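[Kedcombe-table] Re: picnic cups, which ones are we keeping?
From: Tomoyo Hayashi
Date: 23/10/2019
To: Kedcombe-table list

Shota Hirose wrote:

> Hello all,
> The shelf in the hall kitchen has been bothering me since the
> May supper. We have the Stindby cups, the old Böttcher ones with
> the thick feet, and a good many strays that people brought from
> home and never took back. I pulled everything out and counted
> 435 cups, and 127 of those don't match anything at all. I'd like
> to send the strays to the Ploltelo sale and keep one kind only.
> Any objections? Also, does anyone know if the pastel ones are
> meant to stack? They keep jamming.
> Shota

Dear Shota, and everybody else,

Thank you for doing the counting, which I have been meaning to do for two winters and kept finding reasons to put off (my knees, mostly, and then the shelf itself, which I still think leans). I had no idea it was that many. When we first set up the kitchen I remember saying we would never need more than would fit in the two bottom drawers, and my husband laughed at me, and he was right.

No objection from me about the strays, with one small plea. There is a yellow mug with a chip near the handle that belonged to the woman who used to run the soup lunches, and I would like it kept if it's still in there. It can live at my house if it's in the way. The rest can go to Ploltelo with my blessing. I believe they like things wrapped in newspaper and packed in shallow boxes, and I have plenty of both in the garage.

I'm less sure about keeping one kind only. The Böttcher cups are heavy and I know the younger families don't care for them, but they are the only ones I would trust with hot cider. You can set one down on the grass and walk away from it. The Stindby ones are fine for lemonade and very pretty on a table, and they weigh nothing to carry, which matters when you're coming up from the parking lot with a tray. Could we keep both and give each its own shelf? I'd be glad to make labels. I still have the good pen.

Somebody will say we should have enough for the big summer picnic. Well, the year we had 1,000 people through the gate we borrowed cups from the school and it worked out beautifully, so please let's not start saving up for that again.

Now, your stacking question. I went through this with my own set at home, and I think the jamming comes from pushing them down. Lower each one in by its sides and let it settle, and stop at six or seven in a stack. If two are already stuck, stand the bottom one in a bowl of warm water, put some ice in the top one, and give it a few minutes before you twist. Please don't bang them on the counter! I did that once and was picking bits out of the dish rack for a week. Dry them properly too, all the way down inside, before they go back on the shelf.

I can come by any afternoon after three and I'll bring the boxes. If the key is still under the blue pot, leave it there for me.

Warmly,
Tomoyo

P.S. Stacking goes better when you look at the shape of the cup first, and I wish I'd done that years ago. A straight-sided cup has nowhere to go inside its neighbor, and you end up with a tower that wobbles. The tapered ones are another matter. The light blue one here is wider at the rim than at the base, and with that narrow bottom just over the black one you can see how little room it needs to get started. I'd keep that sort together and put the straight ones side by side on the upper shelf, if there's space once the strays have gone. 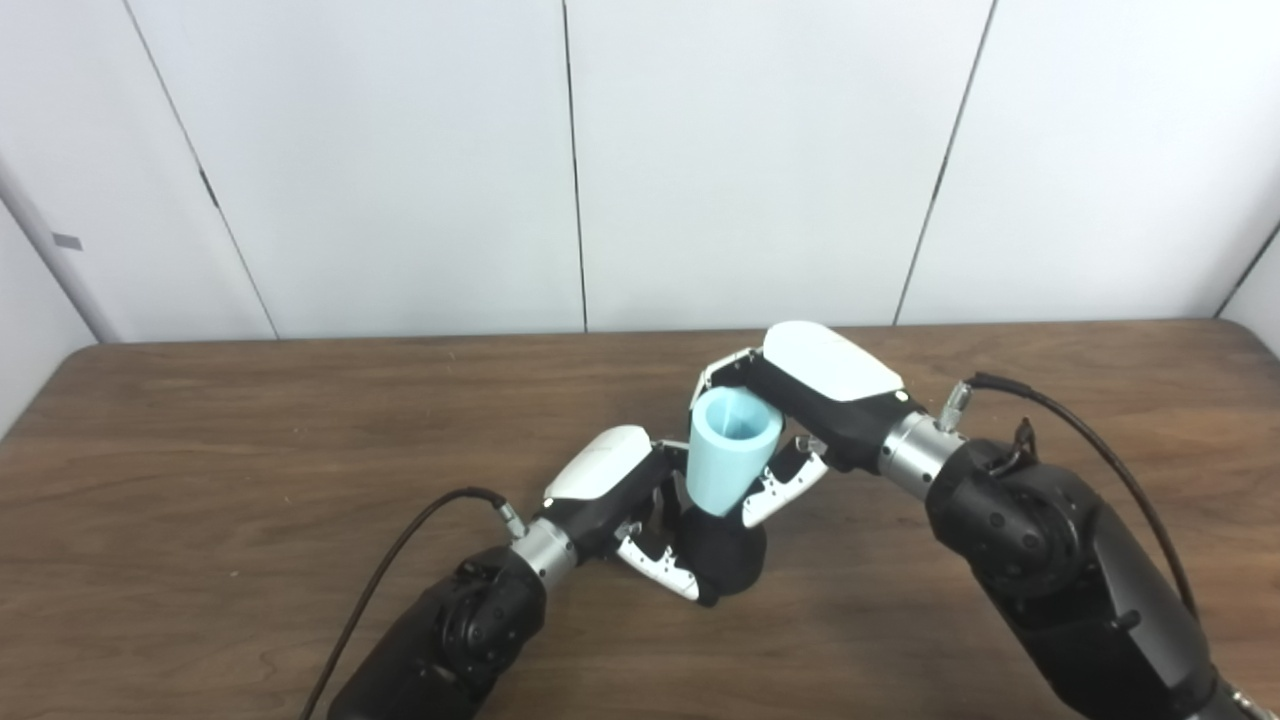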